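About the Lerton Robotics Assembly Club

The club is a student group at Bretarberg Technical School. Members program robot arms to handle computer parts: picking a processor from its pocket in a fixture plate, moving it, and setting it back in the right orientation.
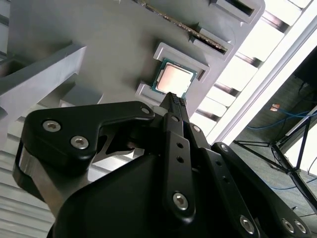

Work is split between two teams. The fixture team draws and revises the plates, including the pocket depth and the clearance around each part. The motion team writes the approach paths, grip widths and release heights. A change to a plate goes to the motion team before anyone runs it, with the revision number written on the underside.

Processors are gripped by the edges. Closing force is set low at the start and raised in small steps until the part no longer shifts during a lift. Members log every attempt, including the failed ones. The log for the current processor task stands at 1058 attempts and is open to any student at the school.

The club enters the Bakhtiari Assembly Challenge, a regional contest in which a team gets 2 runs at a board it has not seen before. Last year's entry, Zastum, placed 6th. It lost most of its points on part alignment – the score sheet is posted in the lab next to the tool cabinet.

Abdelilah El Idrissi teaches the electronics course and supervises the club. Sewwandi Barua leads the fixture team and Femi Isah leads the motion team. Babatunde Jibrin maintains the log. Ebuka Lawal handles safety training for new members.

Membership is open to students in any year. Prior programming is not required, but safety training must be finished before a member may run an arm. The club has 31 members as of September 7, 2025. Sign-up sheets are kept at the electronics office.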